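Filed under: Sorting & Storage

Re: the Sunday table, what stays and what goes

Evening all,

I promised a report on the junk drawer business, and since the thread has now wandered off into a dispute over egg cartons, I may as well drag it back.

For those who joined late, the drawer in question is the wide one under the hall bench, a Duvley, bought at a time when I believed furniture could change a person. It has been taking in small objects for as long as we've lived here. I'd been putting it off since January. On Sunday I pulled it all the way out, tipped it onto a bath towel, and moved things over to the table one or two at a time, which is the method this list recommended. The list also recommended wine, so I am not treating everything here as gospel.

The easy part took until lunch. Dead batteries went to the hardware store. Three tape measures became one. I found the warranty card for a Barbier coffee grinder that left this house in a box of other dead appliances, and the instruction sheet for the Gekau blinds, in every language except the one on the wall switch. There was also a receipt for $158 that I have decided not to think about.

Then you get down to the residue, and the residue is what I wanted to ask about. You know the kind of thing. Too well made to throw away, and attached to nothing. I have a glossy white bar, squared off at the top, with thin dark stripes running lengthwise near the edges so it looks half silver. It is very handsome. I would have it on a mantelpiece if I had a mantelpiece. I have a thin black rod with a little rounded end, and a flat black pointy piece that I keep thinking belongs with the rod, on no evidence except color. They've been sitting next to each other on the table since the afternoon and have not struck up a conversation. The table has a small tan label stuck to it near the back, too, and I have stopped seeing that the way you stop seeing a ceiling.
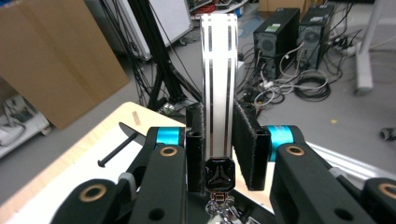
Elsa Granström wrote:

> My rule is that an object with no name gets one season in
> the box. Write the month on the lid, put the lid on, and
> don't peek. If you haven't gone looking for it by the time
> the month comes around again you never will, and it can go.
> I did this with everything from the Buris cabinet and only
> went back for one thing, a small brass key, which then
> didn't fit anything either.
>
> The mistake is asking the family. Everyone will say "oh,
> don't toss that, that's the thing for the thing" and you'll
> be keeping 40 things for 40 other things. Ask them to fetch
> the other thing first.
>
> Also please stop keeping chains.

Elsa, I read this aloud at dinner and was told the white bar is "from the thing in the garage." I asked for the thing in the garage to be produced. We're still waiting, and the garage is not that big.

Your season rule I'll take, with one amendment – the box has to be small. My last box of this type was a moving carton, and it just became a drawer with worse access. This time I'm using a shoebox, and when the lid won't sit flat, something leaves.

On chains I can't follow you. A chain with a decent clasp on it will always be wanted by somebody on a Saturday night when the shops are shut.

Two questions for the list, then.

Does anybody label the unknowns, and if so with what? "Bar, white, striped" seems defeatist.

And is there a place that takes small parts as a mixed lot? The reuse center on our side of town wants everything sorted by type, and I feel that if I could sort it by type I wouldn't be writing to you.

Egg cartons: I'm for them, flat ones only. Please start a new thread.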